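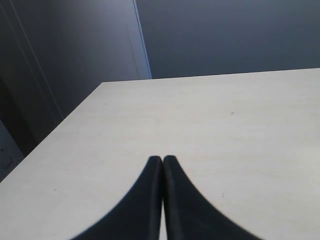

Speaker notes, spring talk, long version
(cut the Purkier part if they start late)

Hi everybody, thanks for coming out. Can you hear me in the back? Wait for the nods. Water is on the left, don't knock it over again.

So I want to talk about marmalade, and more than that I want to talk about how a recipe gets passed down and what falls out of it along the way. I've been making preserves for a good long while, and most of what I know came off index cards written by people who assumed I already knew it.

Read the first card out loud. Slowly, it gets a laugh: "Oranges, sugar, the usual water. Boil until it looks right." That's the whole thing! That's the card my great-aunt won ribbons with.

SLIDE: the card

I spent one entire winter trying to work out "the usual water." I made 7 batches. Two were syrup, one could have patched a driveway, and the rest were fine, but fine wasn't what I remembered from her kitchen. Hers had a bitter edge that came in late, after you'd already swallowed.

Then I met Dagmar Lukáč at a seed swap in September. She runs the Jellimik newsletter, and if you don't get it, see me after and I'll write the address down for you. I told her my sad story and she asked me one question: was your aunt soaking the pips?

Pause here. Some people will know already. Let them be pleased with themselves.

I had been throwing the pips out! Every batch. The pips and the white pith are where most of the pectin is, and pectin is what makes it set. You tie them up in a bit of cheesecloth, leave them in the water overnight with the sliced peel, and boil the whole bundle along with the fruit. Then you squeeze it out (it feels like squeezing a wet frog, sorry) and all that cloudy goo goes back in the pot.

None of it was on the card. Why would it be? She'd done it since she was nine. You might as well write down "stand near the stove."

SLIDE: three jars side by side
Point at the jars, don't turn your back on the room.

Okay, the practical part, pens out if you want them. My base batch is 600 grams of Seville oranges, and I use twice that weight in sugar. If you can't get Sevilles, use regular oranges plus a couple of lemons. It'll be sweeter and that's okay. Slice the peel thinner than you think. Simmer it until a piece squashes between your fingers, and do that BEFORE the sugar goes in, because sugar stops the peel from softening any further. I learned that one the chewy way.

Ask: who owns a candy thermometer? Who trusts it? Ha.

Test yours in boiling water before the season starts. At sea level it should say 100 Celsius. Mine was off by enough to explain the driveway batch. And keep a saucer in the freezer anyway, put a little blob on it, wait a minute, push it with your finger. Wrinkles mean you're done.

PURKIER PART (optional)
The Purkier box is the big recipe box that came out of the old boarding house. It has 138 cards in it and I've cooked my way through a lot of them. What I love is the back sides — that's where people wrote "too sweet for Father" or "never again." One just says "Echevarría says more lemon." I have no idea who Echevarría was. I tried more lemon. Echevarría was right.

If anyone asks about Trunance: yes, that's the little cookbook press, yes, they've talked to me, no, nothing's signed, move along.

Last bit, and I need your help with it. Next time you cook with somebody older than you, don't ask for the recipe. Ask if you can stand there while they make it, and write down what their hands do. When do they turn the heat down? What do they save that you would've tossed? Then put it on a card, even the dumb stuff. Especially the dumb stuff.

Questions. If it's quiet, start with the one about moldy lids, somebody always has a moldy lid.

Tasting table is by the door. Dark jars are the ones with ginger. Please bring the spoons back, they're from my own kitchen drawer.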